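Software Engineer, Manipulation Planning and Tooling

Flistau, Jurkincombe office. Full time, on site at least three days out of five.

Flistau writes the software that sits between a robot arm and the person who would like it to do something. Customers bring their own arms. We bring the planner, the perception stack, the logging, and a growing collection of opinions about cable routing.

We're hiring one engineer for the planning team, to start in March. You would report to Evelien Dekker, who wrote the first version of the planner and would be delighted to see you delete it.

What you'd work on

Our planner is called Brillano. It takes a grasp, a goal and a point cloud of varying honesty, and returns a trajectory. Most of the time it is very good. Some of the time it returns a trajectory that is legal, collision free and deeply strange, such as going the long way round to move a cup two inches. You would find out why and make it stop.

The other half of the job is Tokgöz, our replay tool. It loads a recorded run and lets you scrub through joint states, camera streams and planner decisions on one timeline. It was built in a hurry by people who needed it that afternoon, and it shows. Loading a run takes up to 20 seconds. The open issue list stands at 129, and several of those are the same issue filed by people who had lost hope of searching.

In your first few months you would probably:

Rewrite the run loader so that opening a log stops being a coffee break.
Add a cost term for objects held in the gripper, which Brillano currently treats as an afterthought.
Get our nightly suite of 1000 simulated scenes to fail for reasons a human can read.
Sit next to the arm and watch it do what you asked, which is a humbling way to debug.

What we need from you

Solid C++ and enough Python to be trusted with our test scripts. Some experience with motion planning, trajectory optimization or collision checking, in a job or a degree or a garage. The patience to trace a bad motion back through four processes to a frame that somebody named "base_link_2_new". Clear writing, as design notes are how we argue.

Nice to have: calibration work, GPU programming, having shipped a tool that coworkers used without being told to.

We don't need a PhD. We have a few already and they are lovely.

What you get

A salary range we send you before the first call. 5 weeks of vacation that people really take. A desk near a window and a share of an arm, booked through a calendar that everyone swears is fair.

How to apply

Send a resume and a short note about a bug you're still annoyed by to Evelien Dekker, using the form on our jobs page. Skip the cover letter. We talk for half an hour, then you spend a paid day with us working on a real issue from the Tokgöz list, and then we decide. Everyone who applies gets an answer, including the people who apply to be the arm.
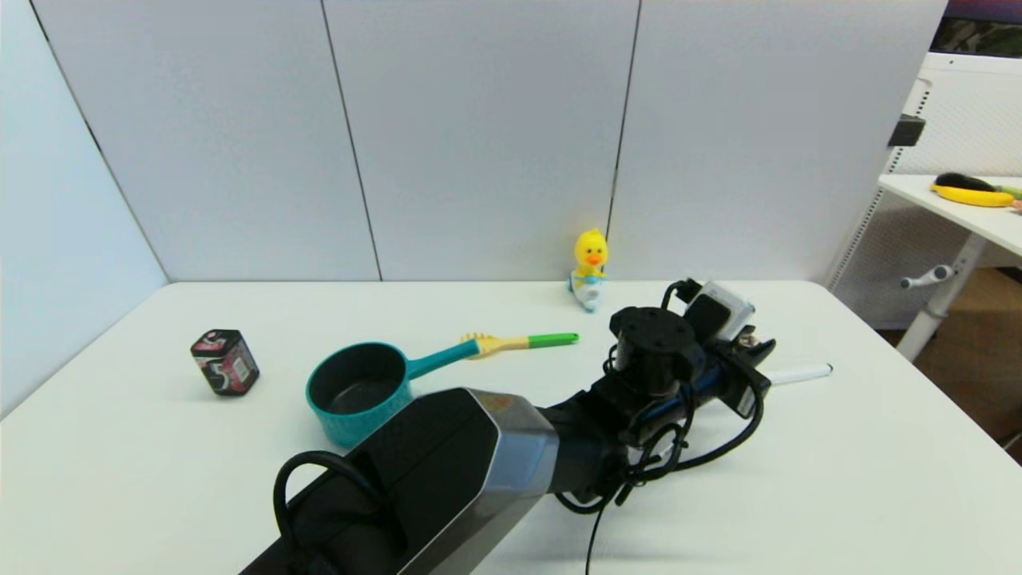 Held objects are where most of the planning work is right now. An arm with nothing in its gripper is a solved problem, or at least a problem with a lot of papers. Give it a marker to hold and the collision model has to grow a long thin piece that points off to one side, at whatever angle the grasp happened to produce. Then it has to get past a toy saucepan with a long handle and a spatula without sweeping either one along. The rubber duck at the back is dressed for the occasion and should also be left standing. If you read that and started thinking about swept volumes, please apply.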